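Speaker notes: Caring for Knitwear in Shared Housing
Goretti Residence, main hall, 3 September 2026
Allow ten minutes for questions at the end.

Opening

Good evening, and thank you for coming. On behalf of the Stindidel Clothing Service, I am pleased to open the fall series of household talks. Tonight's subject is the care and storage of knitwear. The handout by the door covers washing temperatures in full, so I will pass over them quickly.

(Pause. Check that the back rows can hear.)

In May the Service sent a short survey to residents of the Goretti and Mateos buildings. We received 278 replies. Of those, 90 named damaged sweaters as their main reason for throwing clothing away. Shrinking came first among the causes given, followed by stretched shoulders and then moth holes.

Slide 2: Why folding matters

A knit fabric is a series of loops, and loops move under weight. A sweater left on a hanger for a season carries its own weight at two points. The shoulders lengthen, and the neckline often follows. For this reason the Service recommends that all knitwear be stored flat.

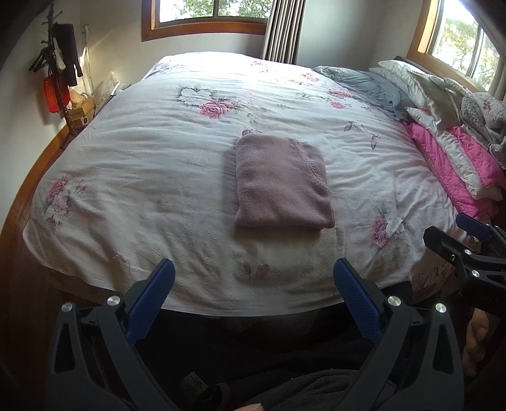
Folded knit sweater, neckline uppermost.

Speak slowly here. Lay the garment face down, bring each side toward the middle, turn the sleeves in, and fold upward from the hem. Any firm, clean surface will do. Heavy pieces go at the bottom of the pile. Shelves in the Mateos building are shallow, so residents there may prefer to fold in thirds.

Slide 3: Washing and drying

Read the label first. Most wool can be washed by hand in cool water with a mild soap. Do not wring it. Press the water out in a towel and dry the garment flat, away from the radiator. The drying racks in the Tresasura laundry room may be reserved for up to 11 hours, and the sheet is on the door.

(If asked about tumble dryers: the low setting is acceptable for acrylic and cotton blends only.)

Slide 4: Pilling

Pills form where fibers rub together - under the arms, at the cuffs, and along the side where a bag is carried. They are a sign of wear and do no harm to the fabric underneath. A comb or a fabric shaver will remove them. Work on a flat surface, in one direction, and keep well clear of the ribbing. On an older sweater a few small pills may reasonably be left alone. 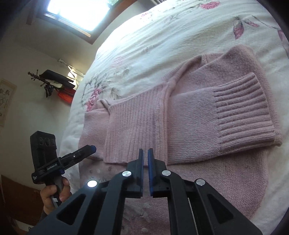 Mateos residents have asked whether a new sweater that pills in its first month should be returned to the store. Our answer is that early pilling is common in soft, loosely spun yarns and usually slows after several washes. Holes or open seams are another matter, and the receipt should be kept.

Slide 5: Mending sessions

The Service has 67 places in the fall mending sessions. Registration is at the Tresasura front desk. Participants should bring one clean garment and, where possible, matching yarn. Darning needles are provided and must be handed back.

(Leave slide 5 on screen during questions. Lights up.)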